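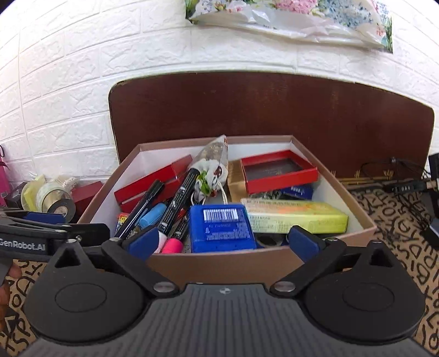

What the glue remembers

Corrugated board is specified by people who rarely touch it and judged by people who rarely think about it. Between the two sits a test laboratory on the edge of Larkeck, where Ishbel Rutherford has spent most of her working life finding out at what load a carton gives way, and why the answer changes with the weather.

The standard measure is the box compression test. An empty, sealed box is placed between two steel platens, one of which descends at a constant rate until the walls buckle. The peak load is recorded in newtons. On the morning I visited, a plain single-wall case from a run made at the Sallby mill failed at 2120 newtons, slightly under its specification. Rutherford wrote the number down and reached for the next one.

"A single result is worth very little," she said. "The spread is what the customer ought to be asking for, and they hardly ever do."

Before testing, samples are conditioned for at least a day at 23 degrees and 50 per cent relative humidity. Paper takes up water from the air and gives it back, but not along the same path. A sheet that has been damp and dried to a given humidity holds more moisture than one brought up to the same humidity from dry. The laboratory therefore dries everything first and approaches the test condition from below. Skip that step and two identical boxes can give different figures with nothing wrong in either.

Most of the strength of a box lies in its corners. The flat panels bow outwards early, well before failure, and shed load towards the vertical edges, which carry it until they crush. A formula from the early 1960s, still in daily use, estimates the result from three quantities: the edge crush strength of the board, its thickness and the perimeter of the box. Height is left out. For cases of ordinary proportions this does little harm. For very shallow trays the formula is unreliable, and Rutherford's staff test those directly.

The fluted layer in the middle, known as the medium, is usually the cheapest paper in the structure. It is softened with steam and pressed between toothed rolls, then bonded to the liners with starch paste applied to the tips of the flutes. The paste is mostly water. Raw starch granules are held in suspension by a smaller portion of cooked starch, and they swell and gel only when they reach the heated section. If the line runs too fast the gel does not form fully, and the liner can be peeled off by hand. If it runs too slowly, the bond turns brittle.

Selvaraj Jayasinghe, who manages the corrugator at Sallby, keeps a drawer of failed bonds going back to his first April in the job. He stains them with iodine, which turns starch blue-black and leaves a row of dark lines where the paste met the paper. Even lines mean the glue roll was set square. Lines that fade towards one side mean it was not, and the operator hears about it before the shift ends.

"You can read a whole night's work off a strip like that," he said, laying one on the desk. The fade began a third of the way across.

The harder subject is time. A box that withstands a given load for ten seconds may not withstand half of it for a month. Paper creeps: under steady load it goes on shortening, quickly at first, then slowly, then quickly again shortly before collapse. Cycling the humidity makes matters worse. Board moved repeatedly between damp and dry air creeps faster than board held constantly at the damp end, an effect known for decades and still argued over.

Kimie Sugawara has been running creep trials in an unheated shed at Skirnier, chosen for its poor insulation. Dead weights rest on stacked cases and a dial gauge records the height of each column twice a day. Her longest-lived column stood for 323 days. Its neighbour, cut from the same reel and loaded identically, lasted about 100. She has examined both and found no defect that would explain the gap.

For working purposes, designers cover this uncertainty with a safety factor. The compression figure is divided by a number, commonly between three and five, to allow for storage time, humidity, pallet overhang and the misalignment of layers. Overhang is the most avoidable of these. When the corners of the bottom case project past the edge of the pallet, the strongest parts of the box are resting on air, and a large share of the strength goes with them. Hand holes and printing take their portion too. A heavy band of ink, applied with too much pressure, crushes the flutes beneath it.

Recycled content complicates the sum. Each pass through the pulper shortens the fibres and stiffens their surfaces, so that they bond less readily. Mills compensate with surface starch at the size press, which restores stiffness in dry conditions and rather less of it in wet ones. Felicidad Buenaventura, who buys liner for the packing firm Eshun, now asks for compression values at 85 per cent humidity alongside the usual ones. Two of her suppliers declined to quote. A third sent figures that she describes as candid.

Eshun's own trouble began with a change of warehouse. The cases, the product and the pallet pattern were all unchanged, but the new building had doors that stood open through the day. Stacks began to lean in the third week. The eventual remedy was a heavier medium, with the liners left alone, which added little to the price and stopped the leaning in the lower tiers. The upper tiers had never been a problem.

Ryota Hayashi, who wrote the stacking model Eshun uses, would like to replace the safety factor with a probability of collapse over a stated period. The mathematics is available. The data are scarce, since creep trials occupy floor space for months and most sheds have better uses for it. He has asked Sugawara for another two years of readings. She has asked him for a second dial gauge.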